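We use cookies to keep this site running. Accept | Manage

Stemo: your questions

What is Stemo?
It's my attempt at teaching a simulated arm to handle kitchen doors and drawers without a separate script for each one. I'm Rehema Mfaume, and I've been at it since July!

How much data did you use?
300 demos, all recorded in simulation. Then I tried it in 27 kitchens it hadn't trained on.

Did it work?
Mostly (yay!). It got 70 percent of the door tasks. Drawers are worse, and I'm still poking at why.

What does a fridge task look like?
The arm gets 5 tries per layout, and I move the food between shelves so it can't just memorize a spot.

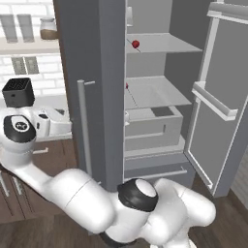
Can I have the code?
Soon, I'm still cleaning it up.

Recent posts
Bonell gripper notes
Why Sang drops cups
Gerkholm reading list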